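The Gekarow glove is a home-built hand controller for teaching robots to handle cloth. Ute Kramer and Aino Seppälä designed it in a shared workshop in Sarninbridge.
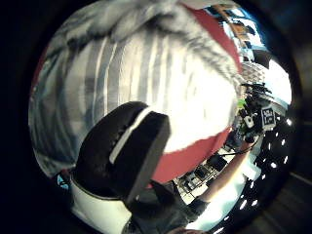

A pair uses 2 sensor kits, one per hand. Early versions lost tracking when fabric covered the thumb.

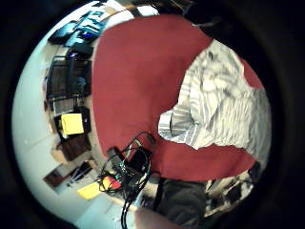 Can it be built without a machine shop?
Most of it needs only hand tools and a soldering iron. Assembly takes up to 16 hours. 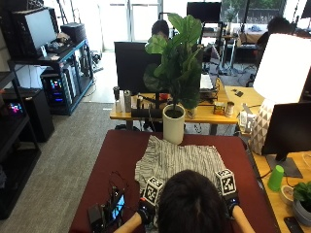 Plans were released on 05/10/2018. A later revision, Imadar, uses shorter cables.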